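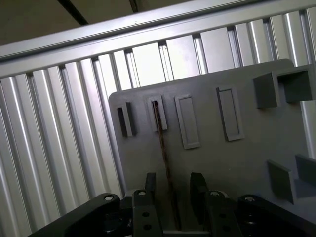 A grey panel beneath an aluminium rail, with ribbed slats behind.

THE ATVILLE BEQUEST
A short story by Pallavi Mathur

The Board of the Jerdale Lending Library wishes to record the circumstances in which the Atville Bequest was received, held and finally returned. The following account has been prepared by the Deputy Librarian, Femke Goossens, at the request of the Board, and should be read together with the accession register.

In December the Library was informed that the late Miss Pushpa Kandpal, a reader of long standing, had left it 300 books. The executor, Mrs Manju Dhillon, delivered them in person. No conditions were attached, save that the books were to be lent and that no reader was to be fined for keeping one late.

The Library accepted with thanks. It was found on unpacking that 200 of the books were already the property of the Library. They bore its stamp and, in most cases, its tickets. The earliest had been due back 31 years before.

The Deputy Librarian wrote to Mrs Dhillon to ask whether the late Miss Kandpal had been aware of this. Mrs Dhillon replied that she had certainly been aware of it, that she had kept them in a separate room, and that she had dusted them.

The matter was placed before the Board. One member took the view that the Library could not be left what it already owned. Another held that the fines, if properly worked out, would exceed the value of the estate. The Chair, Dr Bhardwaj, asked that the books be examined before any letter was sent.

The examination was carried out by Jasmina Krasniqi, then a junior assistant. She reported that every stamped book had been mended. Spines had been sewn and torn pages backed with thin paper. In a history of the Nendik canal, where a whole chapter had long been missing, the chapter had been copied out by hand and bound in at its proper place. Miss Krasniqi compared it with the copy held at Atville and found six errors, all of them in the printed text and all put right by Miss Kandpal.

Miss Krasniqi further reported that each book contained a slip giving the date on which the repair was finished. Beneath the date, in every case, were the words "Not quite ready".

The Board considered the report at some length. It was resolved that the fines be set aside, that the stamped books be entered as returned, and that the remainder be accepted as a gift. It was further resolved, on the motion of the Chair, that the slips be left where they were.

The history of the Nendik canal was lent that same afternoon to Mrs Dhillon. It has not yet been brought back. The Deputy Librarian has been instructed not to write.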